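Cold fill only and hard water at 60 degrees – is the heater doomed?

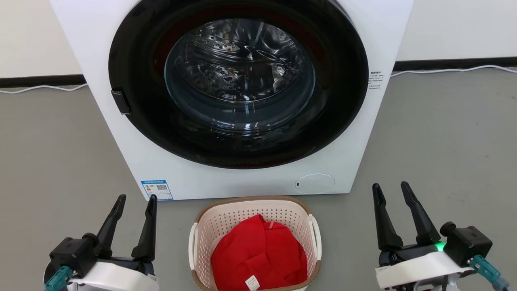 fenland_sparks

Posted in: Home > Plumbing & Water > Hard Water
14 replies | 825 views | 2 shares

Moved to Lirkthorpe in February and the supply is very hard. The water company's postcode page puts us in the top band. The washer is a front loader, cold fill only, mostly run at 40 with a 60 for towels. I was going to fit an inline softener on the cold feed but the plumber in Latlow says it is money wasted and a dose of citric acid does the same job. Which is it?

---

oldcopper

Your plumber is right for a 40 wash. Scale comes out of solution faster as the water gets hotter, and at 40 the detergent builders hold most of it. Kettles fur up because they boil. A washer heater never gets near that.

---

tallow_and_lye

Disagree. The bulk water is at 40, the surface of the element is far hotter, and that is where the scale forms. I took an element out of an Achterberg machine that had never been run above 40 and it had a crust almost 2 mm thick. Powder was being underdosed, admittedly.

---

oldcopper

Underdosed is the whole story there. Use the hard water line on the box and you would not have had the crust.

---

fenland_sparks

I had been using the medium dose. Will change that first. What about the acid?

---

greyfell

100 g citric, empty drum, 60 degrees, no detergent. Check the handbook before you do it, some makers rule it out. Do not go up to 90 with it, calcium citrate gets less soluble as it heats and you can end up with a white sludge in the sump. Extra rinse afterwards. I do it twice a year.

---

tallow_and_lye

Agree on temperature. Less keen on the routine. Acid is not kind to door seals or to any aluminium in the drum spider, and if the dose of powder is right there should be little to remove. I would look at the element once and decide from that.

---

oldcopper

Spider corrosion is mostly detergent residue and damp, not two acid washes a year.

---

tallow_and_lye

Mostly, yes. I have still seen pitted ones on machines that were descaled every month.

---

greyfell

Every month is daft, no argument.

---

marl_pit

On the original question – the inline Jedaritz unit I had was a phosphate doser, not a softener. It does not remove hardness, it only slows the scale sticking. Worth reading the label before paying softener money. A proper ion exchange unit needs salt, a drain and somewhere to stand.

---

fenland_sparks

Just checked, the one I was quoted for is a doser as well. Cancelled. Going with the full dose of powder and one acid wash, handbook permitting, then I will get the element out and measure it.

Last updated: 19 May 2020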